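Speaker notes – handheld gripper kits, what we're selling and what it costs you to run
Slot is 20 minutes with questions. Jozef has the clicker.

## Opening

Thank the hosts. Say who we are: Junton, we rent out handheld gripper kits and train the people who use them. Angeliki runs training, I do the contracts.

Ask for hands: who has tried to record cloth handling with a robot arm? Let a couple of people answer, then move on.

## Why people ask for cloth

- Most customers start with boxes and cups and come to us when they get to laundry
- Cloth has no fixed shape, so an operator has to find a fold or an edge before closing the fingers
- Dark clothes are the ones customers ask about most

Point at the blue pads and the fold between them. Give people a moment to look.

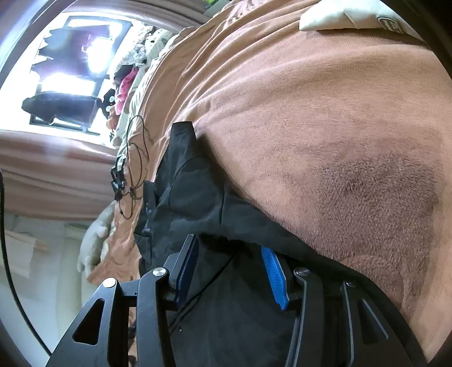 ## What's in the rental

- Two grippers, cables, spare pads, a carry case
- One day of training on site, Monday starts preferred
- Swap service if a joint gets stiff
- Data review by Baiba's team at the end of each week

The rental is priced per pair. Someone will ask for a single unit. We do that, but the discount is small and the training day costs the same.

## Working in a real bedroom

Homes are harder than our test room. Beds are soft, there's bright window light, and cables end up on the sheets. We train on a made bed from the first morning. Here the jaws are closed on a black garment, and the second gripper is in the operator's hand at left.
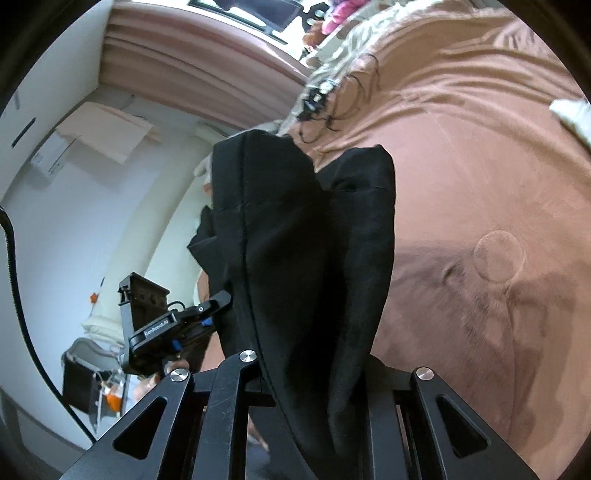
Angeliki's rule is to get the grip settled before lifting. New operators rush that part, and the cloth slides out. Most of them slow down by the second day.

Mention the Etix job – 37 sessions, all clothing, all in apartments. Kanokwan can talk about scheduling if anyone wants that afterward.

## What it doesn't do well

Say this part plainly.

- Thin straps and cords get caught between the fingers
- Wrists get tired, so plan breaks
- Glare from a window can spoil a recording, so check a clip before you do the whole set

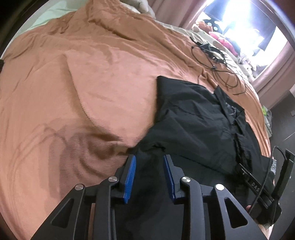 Pads are ridged and they wear. We send spares with every case, and replacing a pair is a short job with the tool in the lid. If a customer does 1,000 grasps on denim, tell them to look at the pads before carrying on.

## Close

Trial is 2 weeks. Sign-up sheet is with Lachlan at the back table. Questions on price go to me, questions on file formats go to Baiba.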